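Jagdrucksack Gilmartin 51 im Test, oder besser gesagt: eine Saison Drückjagd und Ansitz damit

Gekauft im July-Sale, äh, Juli natürlich, für 145 Euro. Vorher jahrelang den alten Stukholm getragen, bis der Hüftgurt gerissen ist. Volumen beim Gilmartin laut Etikett 51 Liter, reicht mir locker. Sitzkissen, Bergegurt, Wechselpulli, Thermoskanne, alles drin und noch Platz.

Tragekomfort gut. Rückenteil wird bei längeren Wegen schwitzig, aber welches nicht. Der Loden ist angenehm leise, auch wenn man im Dickicht an Brombeeren hängen bleibt. Reißverschlüsse leider nicht, die ratschen ordentlich. Hab das Hauptfach irgendwann einfach offen gelassen und nur den Deckel drüber.
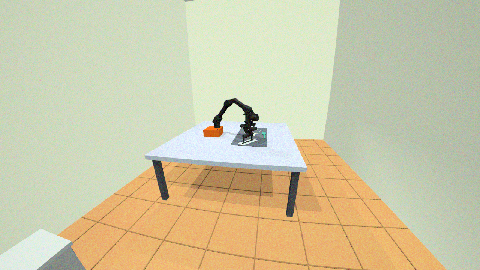 Gewehrhalterung an der Seite: geht so. Mit der Repetierbüchse sitzt es fest, mit montiertem Glas drückt die untere Schlaufe genau auf den Schaft. Eoin Conneely hat den gleichen und hat sich die Schlaufe vom Sattler versetzten lassen, hält seitdem. Mach ich im Frühjahr wohl auch.

Schweißeinlage fürs Wildbret lässt sich rausnehmen und auswaschen. Top. Nach zwei Hasen und einem Frischling kein Geruch im Rucksack. Regen: eine Stunde Nieselregen ok, danach kam es am Deckel durch. Regenhülle ist nicht dabei, finde ich bei dem Preis schwach. Der Brandton kostet weniger und hat eine.

Würd ihn wieder kaufen, vier von fünf. Wer viel im Regen sitzt lieber mal den Brandton anschaun.

31. Dezember 2018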